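Ticket 3922
Subject: Table rocks when you lean on the front edge
Product: Esier table, white top, rectangular
Opened by: Bok-nam Noh
Status: Solved

Bok-nam Noh wrote:

Hi all! First off, I love this table. The white top is easy to wipe down and the rounded corners have already saved my hip a few times. But it has a wobble and I'd like to get to the bottom of it. If I put a hand on the front edge and push down, the whole top dips a tiny bit and comes back up with a click. Small stuff slides. We use it for the play food set (fruit, plates, a couple of cups) and round things won't stay where you put them.

What I tried before writing in:

Tightened all the leg bolts with the key from the box. No change.
Turned the table end for end. The click moved with it, so I don't think it's the floor.
Put folded card under the front left foot. Better for an hour or so, then the card squashed flat.

Idico support replied:

Thanks for the great notes, turning the table around was a smart test. Can you check two things for us? Look at the underside near the front rail and tell us the number on the sticker. Then set something light on the top, in the left half, and send a photo so we can see the surface and the corner.

Bok-nam Noh wrote:

Sticker says 302. I used the tan plate from the play set with the toy banana in it. Love that plate, by the way, it's see-through enough that you get a bit of the white showing up from under it.

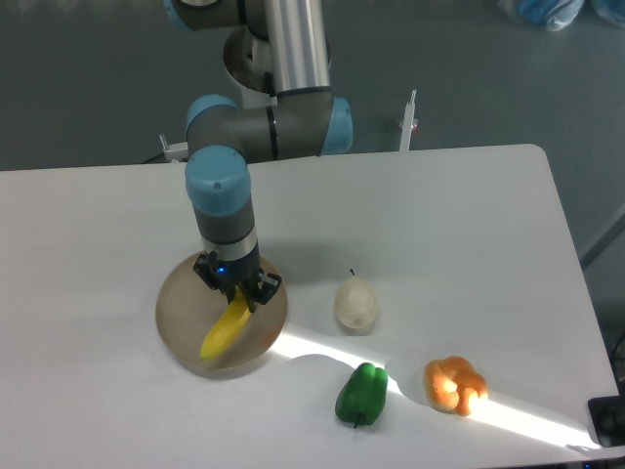 Plate and banana on the left side of the top, back right corner in view.

The surface itself looks fine to me, no bumps or bubbles that I can feel. I also ran a ruler across it the long way and couldn't get a sheet of paper under it anywhere. So I'm guessing legs or rail?

Idico support replied:

Agreed, the top sounds good. Tables with a 302 sticker came with the Byun foot, the kind that screws in and out. There's a lock nut above each foot, up inside the leg, and it's easy to miss. If the nut is loose the foot backs out a little each time someone leans on the table, and you get that click. Please try this:

1. Clear the top and tip the table on its side. Get a second person, it's heavier than it looks.
2. Screw all the feet in as far as they go.
3. Back each one out 5 full turns.
4. Run the lock nut down tight against the leg.
5. Stand it up, find the short foot, and let that one out a quarter turn at a time. Lock it again.

Bok-nam Noh wrote:

Did this Tuesday after lunch and WOW, what a difference! The front left nut was so loose I could spin it with a fingertip. The other ones were snug. Took me over 41 minutes but a lot of that was hunting for a wrench thin enough to fit up in there (the one from my old Cidetti shelf kit did the job, if anybody else is looking).

I leaned on every side, no click. Then I rolled a toy orange into the middle and it stopped and stayed there! Plate doesn't creep toward the edge anymore either.

One question, do I need to recheck the nuts later on?

Idico support replied:

So glad to hear it! Give them a quick check after the first month, and again any time you move the table to another room. We're adding the thin wrench tip to the setup sheet. Closing this one, but reply here if the click comes back.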